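From: Elsie Sowerby
To: Agyeman House residents and table wardens list
Subject: Re: Cleaning of the shared tables before the May changeover

Dear colleagues,

Thank you to all who responded to the draft cleaning schedule. Shirley Bunting's message is quoted below for those who joined the list after it was sent, and the office's reply follows it.

On the draft schedule, Shirley Bunting wrote:

> The draft asks each floor to clear and wipe its shared tables at the end
> of every use. I have no objection to that. My concern is with materials.
> The schedule mentions "approved cloths" without saying what they are,
> and the supply cupboard on our floor has held nothing but paper towels
> for several weeks. Residents have been using old rags from home. Are
> these to be allowed? I would also like to know whether the Druvitz
> surface cleaner may be used on the whitewashed tops, as opinions on our
> floor differ.
>
> Finally, must every item be taken off the table each time? Many of us
> keep a plant or a few tins at one end, and it seems excessive to move
> them twice a day.
>
> Shirley Bunting
> Third Floor

The office has considered these points and consulted Skekamov, the firm that supplied the tables. Our position is as follows.

Cloths brought from home are permitted. A worn cloth is often softer than a new one and is quite suitable for daily wiping, even where the edge has begun to fray. It should be folded into a pad and turned to a fresh side as the work proceeds. Cloths that have been used on floors or shoes must be kept apart and must not be used on any table. The supply cupboards will be restocked before the changeover – the order placed last week was for 370 cloths, to be divided among all floors.
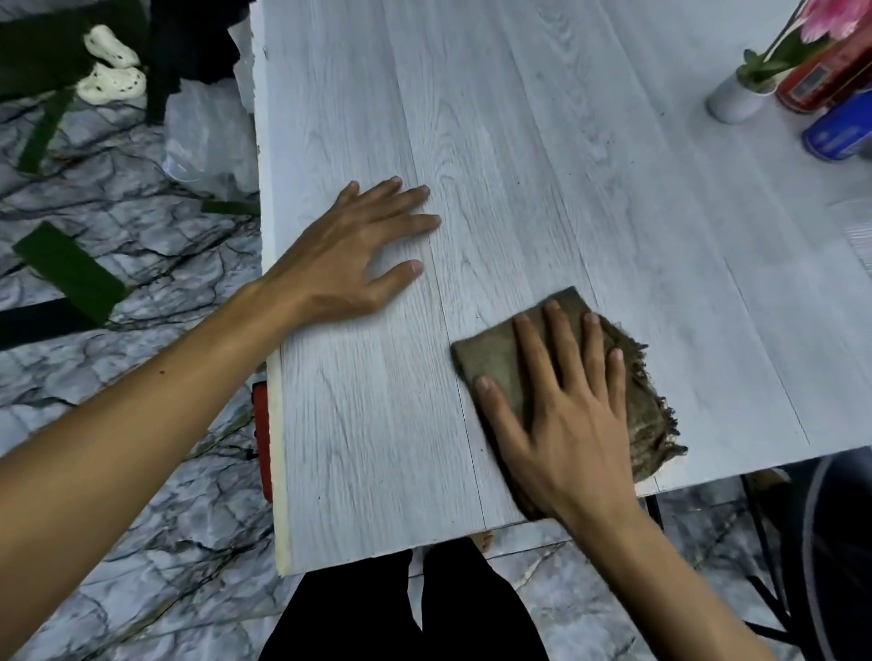 Plirnutport, 1 Apr 2026

The following guidance applies to all shared tables with the pale wood-grain top and replaces the paragraph headed "Surfaces" in the draft.

Wiping should follow the direction of the grain. On these tables the pattern includes knots and thin lines between the boards, and a faint mark can easily be mistaken for part of it. Residents are asked to look along the surface from a low angle before deciding that it is clean. One hand may be rested flat on the table for balance, but it should be moved as the work goes on so that the area beneath it is not missed.

The Druvitz cleaner may be used at the dilution printed on the bottle. It should be applied to the cloth and never poured on the table. The edge band should be wiped with a cloth that has been wrung out well, as standing water at the joint is the most common cause of lifting. Skekamov's inspection last year covered 451 tables, of which 77 needed repair at the edge.

With regard to items left in place, the office accepts that a full clearance after each use is unnecessary. A cup with a flower in it, a can or a similar small container may be grouped at one corner during daily wiping. Once a week the corner itself must be cleared and cleaned, and the undersides of the items wiped before they are put back.

The floor beside the tables has also been raised by several floors. Shoes, bags and plastic wrapping should be picked up before the legs and underside are cleaned. The patterned tile makes clear plastic difficult to notice – please take particular care with it.

Tables that are stained or lifting at the edge should be reported to the office in writing, with the floor and table number. No resident should attempt to sand or reglue a top. A repair allowance of $2,000 has been set aside for the coming year and will be spent in the order in which reports are received.

The revised schedule will be posted on each floor before the end of the month and will take effect in May. Further comments may be sent to this list or left at the front desk.

Sincerely,

Elsie Sowerby
Office of Residential Services
Agyeman House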